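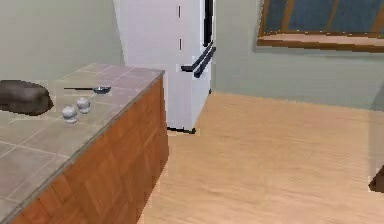
## Let the Shops Close for Lunch

In Umberg the bakery, the hardware store and the post office used to lock their doors at noon and open again at two. In February the town council asked them to stop. I think the council was wrong, and I say so as someone who has stood outside the hardware store at ten past twelve with a broken hinge in my hand.

The case for staying open is simple. People work, and lunch is when they can run errands. Stellport did it years ago, and its main street looks busier at one o'clock than ours does.
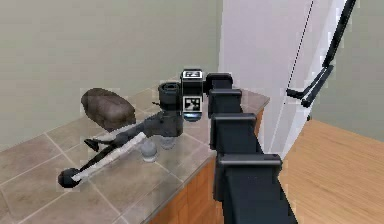 A small shop has one or two people in it. Keep it open through lunch and the owner eats standing up behind the register, or pays a helper the shop can't afford. Hicham Tahiri ran the hardware store for 11 years and went home every day at noon. He ate at his own kitchen counter, a tiled one like most of the older houses here have, and he did his ordering by phone afterward. Now he does the ordering at night. He says he sells nearly the same amount as before, only spread thinner.

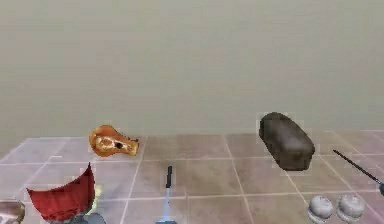
*3 min read*

I asked at the bakery too. On a Monday they had 79 customers before noon and 11 between noon and two. Those 11 people might well have come at another time – most of them live within a short walk.

There are customers who can't. Nurses, drivers and anyone who works out of town have a real complaint, and a shop that closes for lunch should make it up to them. Staying open until seven one evening a week would do more for those people than a sleepy hour at midday. The post office could do the same with parcels.

What I object to is the idea that a locked door is a failure of service. A sign with clear hours is a service. We all learned the old hours as children and planned our errands by them, and I would like the council to put the matter back on its agenda before summer.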